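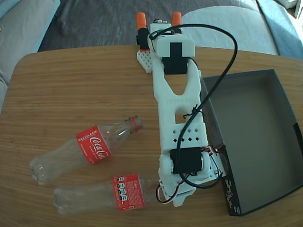
Two empty bottles on the table, labels and caps still on.

Home | Forums | Building Services | Recycling | Search | Log In

Thread: Caps and labels on plastic bottles

facilities_desk_sumton
Staff at the Sumton site are asked to place empty bottles in the blue bins and to leave none on work tables at the end of the day. The attached shows two Coca-Cola bottles lying on their sides, one of them with RECÍCLAME printed along the top of its label. The current instruction is to remove the cap and the label before disposal. Comments on the instruction are welcome until the end of April.

grelero_hauling
Our contract with the site does not require either step. Grelero accepts bottles with caps on, provided they are empty. Loose caps fall through the screen at our plant and are lost. We would prefer that they stay attached.

kong_bldg_admin
The Kong building has followed the caps-off rule for two years and I see no reason to change it. A capped bottle holds air and fills the bin. We have 19 bins and they were overflowing by noon before the rule was introduced.

ivatora_green_office
With respect to the previous post, the same result is obtained by pressing the bottle flat and then replacing the cap. At Ivatora we collected some 3,000 bottles last year on that basis and did not need extra pickups. Labels were left on.

kong_bldg_admin
Pressing each bottle is a reasonable request on paper. In practice our staff do not do it.

grelero_hauling
Labels are removed at the plant. Please do not ask staff to peel them.

facilities_desk_sumton
Thank you. The label step will be withdrawn at Sumton. The cap question remains open, and the 63 posters already printed will stay up until it is settled. Bottles left on tables should still go in the bin, capped or not.

ivatora_green_office
Would the desk consider a trial on one floor? We can share our sign text.

facilities_desk_sumton
Please send it to the desk mailbox.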